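Sarkeo Community Help
Grippers and hand tools > Buying advice

Is the Sarkeo hand-held gripper kit good for soft stuff, or should I wait?

posted by mapleworkbench, January 26, 2020

Hi all! I've been reading this board for weeks and I'm ready to spend some money. I want to record picking and sorting by hand, with the pair of hand-held grippers, and use the recordings to teach a small tabletop arm later on. My items are nearly all soft: plush toys, rolled socks, a couple of beanbags. Everything in the demo videos seems to be blocks and cups.

So, does the Sarkeo pair hold on to plush without chewing it up? And is the Villca finger set worth adding right away, or can I start with the fingers in the box? I have a spare bedroom and one folding table, so space is tight. I'd also like to know how tired your hands get, as my plan is a few long sessions on weekends.

Thanks in advance, this whole hobby is so much fun already.

3 replies

tinplate_otter
Yes. Buy it. Stock fingers are fine. My kids fight over who gets to use it.

gravelroad55
I have the older Fistine model, so take this with a grain of salt. It works great on boxes and not so great on anything fuzzy, and I ended up gluing foam to the tips. I hear the Sarkeo is better but I haven't tried one. Whatever you get, check the return policy before you cut or glue anything. Also get a longer power strip than you think you need.

lowshelf_varna
I love this kit and I've put a lot of hours on mine, so let me try to cover all of it!

Soft items first. The stock fingers do well on plush if you pinch a good fold of it, meaning an ear, a leg, or the loose fabric at the back of the neck. If you go for the round part of the belly the toy squirms out sideways. It takes an evening to get a feel for it and then your hands just do it. I've had no torn seams so far, and I'm up to 1,000 saved picks. One long-haired bear did shed a bit, but he was shedding when I bought him.

On the Villca set: I'd hold off. I bought it in my first week and it's nice, the tips are wider and a little grippier, but you have to redo the setup each time you swap, and that takes me 5 minutes per gripper. If you were doing glassware I'd say get it. For socks and toys, spend the money on a second bin so you can sort from one into the other.

Hands: the trigger spring is stiff when it's new. My limit was 55 picks before my thumb wanted a break, and now I can go a lot longer. I switch which hand does the lifting and which one just waits nearby, and that helps (it makes the recordings more varied too, a nice bonus). Long weekend sessions are doable, but I'd split them up with a real lunch in between.

Space isn't a problem at all. I work in a corner with a sheet spread out and a plain cardboard box, with the toys lined up beside it. Pick a box with walls low enough that your wrists clear the rim. My first one was too deep and I kept knocking my knuckles on it. If your sheet slides around, tape the corners down.

Two things I don't love. The manual skips right over how to name your sessions, so decide on a system on day one or you'll have a folder full of mystery files by April. And the carry bag is too small to hold 2 grippers with the fingers on, so you're forever taking them off to travel.

The folding table will work if it doesn't wobble. Lean on it hard before you start, and if it moves, go with the floor and a cushion. Post your first session when you get it going, I'd really like to see how the rolled socks turn out. I've only done flat ones and they were a pain to get out of the corners of the box.
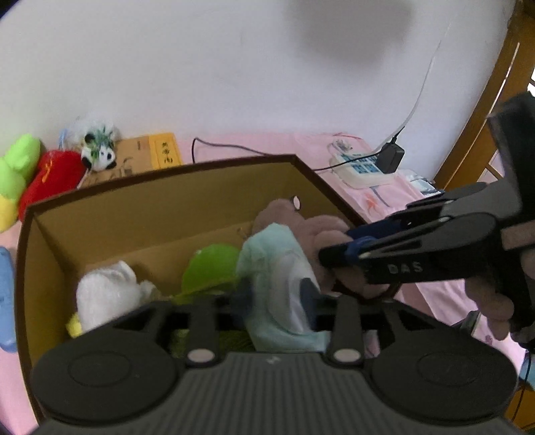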